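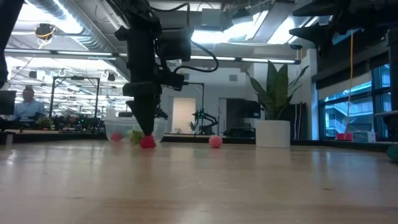

One of the arms at the Okard open day, tip down at a small red object.

What a good afternoon at Endby! I went for the robots and came home talking about the rules. Every arm has a speed limit for when people are near, set at 254 mm a second, and the stop button gets tested before each shift (they let us press one, great fun). Any change to a gripper means a fresh risk check, signed and dated. The log has about 800 entries now and we could leaf through it. I asked far too many questions about who signs what, and got proper answers to all of them. The next open day is in July.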